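Gudeta House Supported Lodging
Progress report to the Wison Fund, second period, ending December
Prepared by Gion Kälin, project lead

1. Where we are

The grant pays for two things: the refit of the upper floor at Gudeta House, and the move-on program for residents leaving supported lodging. The refit is finished except for the stair lighting. The move-on program started a month later than planned because the post stayed open after the first round of interviews. Meinrad Strebel took it on and now works from the Pilteck office in the mornings and at the house from 1 p.m.

Residents pay a reduced rent for their first year and meet with Meinrad every two weeks. The meetings cover money, paperwork, and looking after a room. Attendance has been steady, with a dip when two residents changed to night shifts. We moved their meetings to 4 p.m.

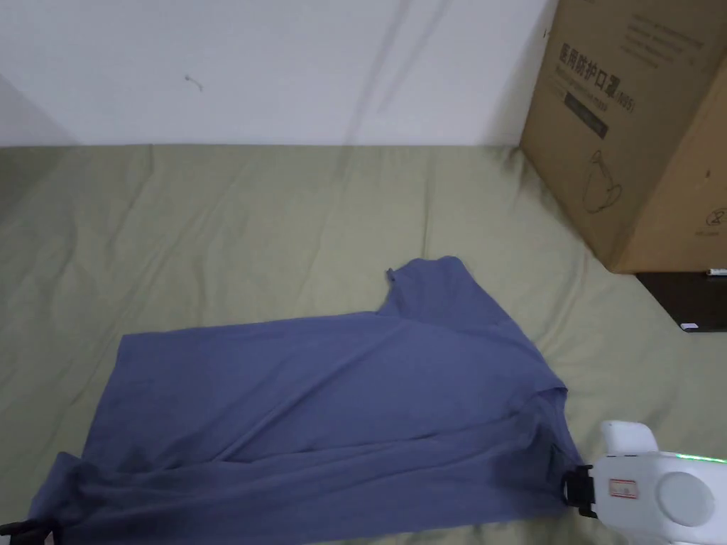

Can a resident stay on after the first year?
The lease can be extended once, for six months, if the resident has a job or a training place and the rent is paid up. After that we help with the search for a regular apartment and pay the application fees.

2. Refit

Stellia completed the heating work on the upper floor. The old radiators were taken out and the pipes boxed in. There was a delay over the valves -- the first delivery was the wrong size -- and the crew came back to fit the right ones at no extra charge. The bathroom fan on that floor is louder than we would like. Stellia has agreed to look at it when they return for the stair lighting.

The window on the north landing still sticks. It was not in the original scope and we have not spent grant money on it. 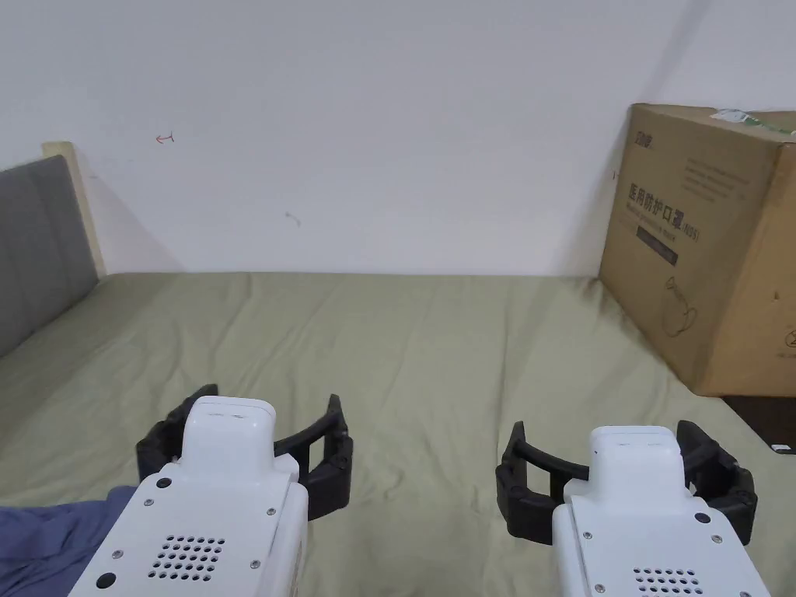
The final Stellia invoice will fall in the next period, so the building line will look underspent until then. We ask that the balance be carried over under the same heading.

3. Move-on program

We received 124 inquiries this period, most by phone. Many came from people outside the age range, and we passed those on to the county housing desk. We offered places to 20 people. Of those, 4 turned us down, mainly over the distance to the rail station.

The deposit loan is set at $1,000 per resident, paid back monthly without interest. Repayments are up to date apart from one, where Meinrad has agreed to smaller payments through the spring. The loan form was too long and has been cut to a single page.
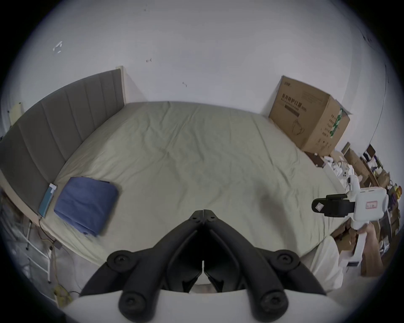
Bed with gray upholstered headboard.

4. Next period

Stair lighting and the fan come first. Meinrad will start a Pilteck evening session on reading a lease, open to former residents as well. We also need a decision from the Fund on whether deposit loans can be made to residents who move out of the county. Two are waiting on the answer, and we would like it before the next rent date.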